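Dretby Brake Dust Capture Programme
Progress report to the funder, second reporting period, to end of September

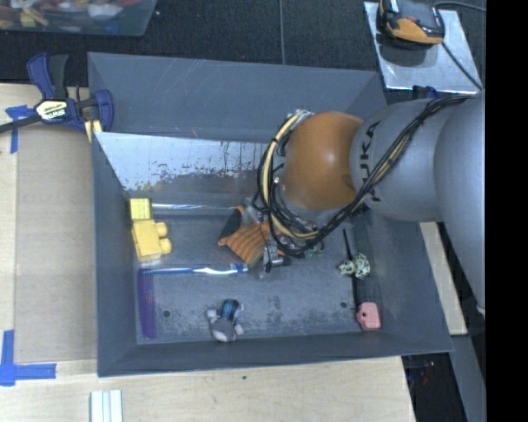

Alaric Zamora has asked, in his comments on the first report, whether the filter housings can be certified on the existing caliper mounts without a second round of type approval. He considers the point should have been settled before any units were fitted to customer vans. The approval body has since confirmed in writing that the housing counts as an accessory to the brake assembly, provided the mounting bolts and the airflow to the disc are unchanged. Both conditions are met by the current design. No second round is planned.

1. Work completed

Fitting of the 16 trial vans at the Gimon depot is finished. All are diesel panel vans of the same model year, with ventilated front discs and solid rear discs. Housings are fitted to the front axle only. The rear axle was dropped from the trial at the last review, as the clearance to the parking brake cable is too small on the long-wheelbase version.

Each housing holds a pleated filter which is weighed before fitting and again on removal. Weighing is done at Platby, after the filters have stood overnight in the conditioning cabinet. The first set of filters came off in September and has been weighed. Two filters had split along the glued seam and their results have been left out.

Svatopluk Kadlec has rewritten the test procedure for disc temperature. The earlier version called for 50 stops from motorway speed with a fixed interval between them. The interval was too long and the discs cooled more than they would on a real descent. The revised procedure shortens the interval and adds a held stop at the end. Highest recorded disc temperature under the revised procedure was 400 degrees Celsius, which is within the limit set by the pad maker.

2. Results so far

Captured mass differs widely between vans. Routes account for much of this: vans on the town rounds stop more often and their filters are heavier. Loading also matters, but the depot does not record axle weights and we have no means of separating the two effects at present. Dolores Alcantara is preparing a simple load log for drivers to complete at the start of each shift.

Capture efficiency on the brake dynamometer fell by 5 per cent between the new and the aged filter. The fall is greater than the design figure. Water uptake is suspected but has not been shown.

Pad wear on the trial vans is in line with the control group. There have been no driver complaints about pedal feel. One driver reported a scraping noise on full lock, traced to a bent splash shield.

3. Delays and changes

Delivery of the revised filter seam from Ferreira slipped by three weeks. The supplier changed its adhesive and had to repeat the heat soak. The old seam stays in use until the new parts have passed goods inward inspection.

The dynamometer at Platby was out of service for part of the period with a failed torque flange. The wet tests have moved into the next period as a result.

4. Spending

Spending is below the forecast, almost wholly due to the postponed wet tests. Staff costs are on forecast. Hugo Leblanc has sent the claim and the supporting invoices separately. We ask that the unspent test budget be carried forward.

5. Next period

Wet and salt spray tests, new and aged filters.
Second filter change at Gimon.
Fitting of revised seam, subject to inspection.
Draft of the service instructions for workshops (Tavion Boateng).

The risk register is unchanged apart from the entry on filter supply, now raised from low to medium.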